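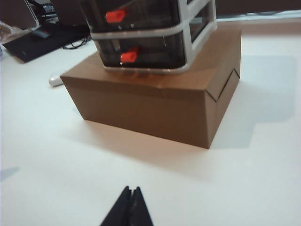
I'd been trying to pin down the woman who runs Javus since February. She kept saying yes and then going quiet, and when I finally got through she was up a stepladder with the phone wedged under her chin. "Come at four," she said. "The post's gone by then and I'm nearly human."

So at four I went. Javus sells second-hand jigsaws by mail, which I hadn't known was a way to earn a living until my aunt gave me one of theirs for my birthday (a harbour at dusk, far too much sky, I loved it). The shop is two rooms over a dry cleaner's on Donnelly Street and it smells faintly of steam and pressed shirts. She put the kettle on before I'd got my coat off.

I asked how it began and she groaned. "With my mother's cupboard. She had jigsaws the way other people have tins of beans. When she moved into the flat I said I'd find homes for them, and I sold the first lot in a fortnight and thought, well, that was easy. It has never been that easy again."

What buyers want to know, of course, is whether all the pieces are there. She makes up every puzzle before it goes on sale, or one of her regular makers does, and the missing ones are written on a slip and stuck inside the lid. I said that must take for ever. "It takes exactly as long as it takes! A 100-piece one for a little kid, I'll do that while the toast's on. The big ones go out to my makers. They keep them a month, sometimes longer, and I don't nag, because they're doing it for the fun of it and a bit of money off."

The record in the shop is a Tamamik, an old make I'd never heard of, which she talks about the way some people talk about wine. The pieces are thick and oddly cut, and the maker didn't hold with round numbers. "There's one with 1,256 pieces. Who decides that? Somebody had a saw and a picture and just kept going until they ran out of picture." She has sold it 2 times. The first buyer sent it back with a very polite note saying it had made them unhappy.

We got on to postage, and I'm sorry to say we stayed there for quite a while. She has strong views on tape. She hates a rattle, too. "If I can hear it move, so can the customer, and they'll stand in the hall thinking it's broken. It's a jigsaw, it comes broken! But they still think it." So she bags the pieces, puts a rubber band round the lid both ways and fills the gaps with newspaper, and she says people write to her about the newspaper — they flatten it out and read it. One man did the crossword and posted it back for marking.

She has around 800 puzzles on the shelves at the moment and would like fewer. Cottages sell, and so do steam trains. Cats sell before she's finished typing the listing. Nobody wants horses, and she can't explain it, and she's got a whole shelf of horses if you're interested.

I wondered if she still did them for pleasure. She thought about that, and topped up my tea. "I didn't for a bit. Then I was laid up with my back and my sister brought me a Sikine, the one with the market stalls, and I did it on a tray over nine evenings and cried when it was finished. Which was probably the tablets." She does the edges last now, to annoy her sister.

Before I left she made me pick something from the horse shelf, and wouldn't take any money for it. There are two pieces missing, according to the slip, both of them grass. I've cleared the end of the dining table and so far I've got one ear and most of a fence.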